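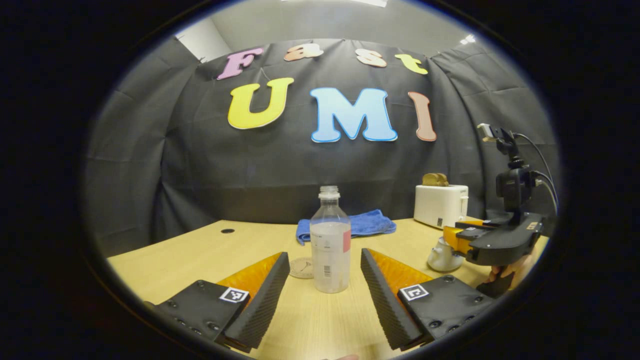 Tiempo de lectura: 2 min

Radu Anghel lleva 10 años haciendo horchata en Godari y todavía discute con su madre por el azúcar. Me lo cuenta un martes, a las siete de la mañana, con la persiana a medio subir y yo medio dormida. En la mesa hay una botella de plástico transparente con tapón blanco, a medio llenar de un líquido blanco y turbio, y mientras la miro me suelta su teoría: «La chufa se remoja sin prisa. Si tienes prisa, vende limonada».

Le pregunto cómo acabó metido en esto y se ríe. Resulta que vino a pasar un julio con unos primos, probó un vaso en el puesto de los Pîrvu y volvió al día siguiente – y al otro, y al otro. «El viejo Pîrvu me dijo: o me pagas la cuenta o te pones a lavar chufas. Me puse a lavar».

Ahora sirve a 7 bares del barrio y los sábados lleva el carrito a la plaza de Culen. El verano pasado vendió 179 litros en un solo día, su récord, y acabó con ampollas en las manos (¡me las enseñó en fotos, qué necesidad!).

¿Y la canela? Ahí se pone serio. «Un poco, en el remojo, y la quito antes de moler. Mi madre le echa también limón. No nos hablamos hasta la cena».

Al despedirnos me cobra el vaso – 2 euros – y me pide que ponga bien el horario: abre a las ocho, los lunes no.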